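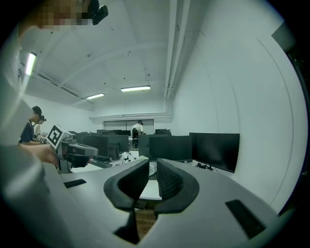
Magdolna Dobos wrote to us in November that she had read the house rules twice and still did not know if she may eat her lunch at the computer desk, and where to put her coat. We have rewritten the page because of her letter. The answer about lunch is no, and the answer about coats is further down.

Frequently asked questions about the Hekeck computer room

The computer room is in the Guérin building, room 106. It can be used by members of Hekeck and by groups who have reserved it. If you are coming for the first time, please read at least the part "Before you come".

Before you come

Who may use the room?

All members with a valid card, and their guests. A guest must sign in at the desk on the ground floor and stays together with the member who invited him or her. Groups from outside can reserve the room through the Andska calendar, which you find on our main page. We do not take reservations by telephone any more, with the exception of changes on the same day.

How do I get there?

Take bus 51 and get off at the Taderon stop. The entrance of the Guérin building is on the side of the courtyard. The door to the street stays locked also in the daytime, please do not wait there. Bicycles can stand in the courtyard, but leave the ramp free.

How long can I stay?

One reservation is for 2 hours. If the calendar shows that the next period is free, you may continue, and you only need to extend your name in the calendar. It is not necessary to ask us. The last period ends at 9 in the evening, and the door of the building is locked at half past 9.

Can I come without a reservation?

Yes, if there is a free desk. A person with a reservation has priority, so it can happen that you must move or finish your work. Please keep your files saved.

I am late. Will I lose my place?

After fifteen minutes the place is open for others. If you call extension 647 before that, we keep it for you until the half hour.

At the desks

Can I choose my desk?

Individual members choose freely. For groups, we recommend to begin with the rows near the far wall and to fill the room from there, so that persons who arrive later do not have to squeeze behind the chairs.

May I eat or drink?

Food is not allowed at the desks, also not dry food such as crackers or nuts. Water is allowed in a bottle that closes. Coffee and tea please drink in the corridor or in the kitchen on the ground floor. We know that many of you do not like this rule - we had to replace three keyboards last winter and it was every time sweet coffee.

May I move the chairs?

Yes, you may move them during your period. When you leave, push each chair under its desk. If you took a chair from another row, bring it back to that row. Please lift the chair a little when you turn it in a narrow place, the wooden floor gets scratches very easily and we cannot polish it every year.

May I move the screens or the computers?

You may turn and tilt a screen. You may not carry a screen or a computer to another desk, and please do not pull out cables from the back to make place for your own laptop. If you want to work with your own laptop, take a desk in the first row and push the keyboard to the side. The screen can stay where it is.

The computer does not start. What can I do?

First look if the power strip under the desk is switched on. The cleaning person sometimes switches it off with the mop. If it is on and still nothing happens, put a yellow note on the screen with the date and your name, and change to another desk. You will find the notes in the drawer next to the door. Please do not open the computer, even if you know how to repair it.

Can I leave the computer on?

In the daytime, yes, log out and leave it on. The last person in the evening shuts down all computers. This takes a few minutes, so begin with it before you put on your coat.

Is it allowed to talk?

It is allowed. The room is for working together and it was never a library. When individual members are present at the same time as a small group, the group speaks in a lower voice. Telephone calls we ask you to make in the corridor.

Where do I put my coat and my bag?

Coats go on the hooks in the corridor. Bags can be under your own desk, but not in the passage between the rows. In winter, please change your shoes or clean them well on the mat. There is no wardrobe with a lock, so valuable things should stay with you.

Can we stand and work together around one desk?

Of course. Many groups prefer it. Keep only the way to the door open, and if you put equipment on a neighbor desk, check before in the calendar that this desk is free.

Light and air

Can I switch off a part of the ceiling light?

Yes. The ceiling has fluorescent tubes, and the switches are beside the entrance. Each switch is for one part of the room. Ask the other persons before you change something. If a tube is blinking, write it in the notebook at the entrance and leave the tube alone - it is not allowed to climb on the desks or on the office chairs to reach it.

How do the blinds work?

The horizontal blinds have a stick for turning and a string for pulling. Turn them first to the open position, then pull. If you pull when they are closed, the string comes out of its wheel and we need an afternoon to put it back. In the evening they can be left down.

Can I open the window?

Yes, for five or ten minutes, and this is better than leaving it open a little for the whole day. In the heating season turn the radiator down first. Close the window also if you go out of the room only for a short time.

It is too cold in the morning.

The heating starts at 7 and the room is comfortable from 8. If it is cold later than this, call extension 647. Please do not bring an electric heater from home. The electric line of this floor is old and the whole row of desks can lose power.

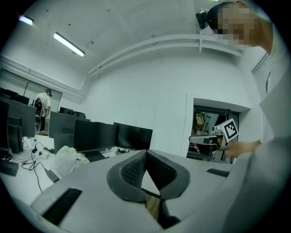
STORAGE AND BOXES

Can our group leave things in the storage area?

A group with a regular reservation can leave one cardboard box between two meetings. Write on the side of the box the name of the group, the name of one person and the month. On the side, please, and not on the lid, as the boxes are stacked and the lid cannot be read.

It looks very full behind the door. Is there still place?

Usually there is, but it needs some order. Put heavy boxes low and light boxes high. Never stack higher than your own shoulder. If you have to take out three boxes to reach yours, put the three boxes back in the same order, also when you are in a hurry. The doorway must stay free on both sides.

What may not be stored?

Food of every kind, open paint or glue, batteries which are damaged, and furniture. Also please no empty boxes "for later". We had many of them and it was difficult to find the full ones.

What happens with a box without a name?

It stays until the end of the month. Then we open it together with a second person from the office, and if we find a name inside we write a message. If not, useful things such as cables and paper go to the common shelf and the rest is thrown away.

Can I borrow something from the common shelf?

Yes, inside the room you can use everything from it. For taking a thing home, write it in the notebook with your name. We ask you to bring it back within one week. Tools stay in the building.

I need packing material. May I take a cardboard box?

Ask in the office. Some of the boxes belong to groups also when they look empty, because they keep them for moving their materials. There is flat cardboard in the courtyard next to the paper container, and from there you can take as much as you want.

When you leave

What must I do as the last person?

Shut down the computers, push in the chairs, close the window, switch off the lights and close the door of the storage area. After that, pull the main door until you hear the click. Andska sends a message in the evening to the person with the last reservation - if you exchanged your period with somebody, change also the name in the calendar, or the wrong person will get this message at home.

I forgot something in the room.

Small things are kept in the office on the ground floor, in the drawer for found objects. Clothes hang on the last hook in the corridor. USB sticks we do not open to look for the owner, so you have to describe how yours looks from outside.

I broke something. Do I have to pay?

For normal use, no. Tell us the same day and write down what happened. For drinks on a keyboard we ask the price of the keyboard.

My question is not on this page.

Call extension 647 between 9 and noon or leave a letter in the Hekeck mailbox at the entrance. Letters about room 106 are answered within one week, in August within two.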